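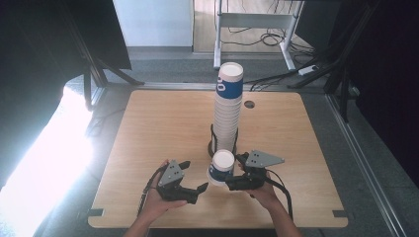

Regional manufacturing index flat in February as input costs ease

Factory activity in the Vulmont region was little changed in February, according to the monthly survey compiled by Trolla Research. New orders rose slightly, employment was steady, and the prices manufacturers paid for raw materials increased at their slowest pace since last spring.

The survey covers 146 manufacturers with a combined workforce well above 2,000. Respondents report whether a given measure went up, went down or stayed the same compared with the prior month. The results are weighted by payroll and adjusted for normal seasonal swings.

New orders accounted for most of the improvement. Growth was concentrated in fabricated metals and industrial equipment, while food processing and furniture reported fewer orders than in January. Export orders declined for a second month. Order backlogs also shrank, which points to softer production in early spring unless bookings pick up.

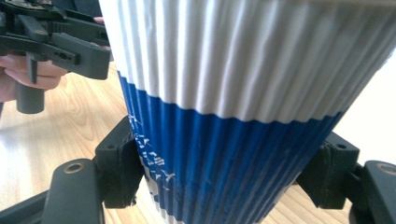 What does a flat reading say about regional output?
It says that gains and losses in the survey were close to balanced. The index measures how widely changes are spread among firms and is a poor guide to the dollar value of what they produced. Output figures come from a separate quarterly release.

Input prices rose 3 percent from a year earlier, down from the pace recorded in the fall. Steel and freight costs leveled off. Electricity remained the exception, with most respondents reporting higher bills. Selling prices moved up less than input prices, so margins narrowed again, mainly at smaller plants.
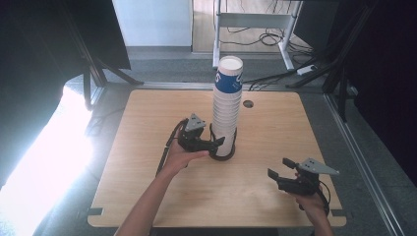

Fletcher Henare

Hiring plans for the next six months were unchanged. About 30 percent of firms expect to add staff, and most of the openings are for machine operators and maintenance technicians. Average weekly hours slipped, a sign that some plants cut overtime before making any change to headcount.

Capital spending plans weakened. Moton, which makes pump housings, has moved a planned line expansion to the second half of the year and cited borrowing costs. Carrier deliveries were reported as on time by most firms, and supplier lead times shortened for the third straight month.

Inventories of finished goods were higher than respondents wanted, particularly in furniture. Trolla will publish the March survey, along with its annual revision of the seasonal factors, next month.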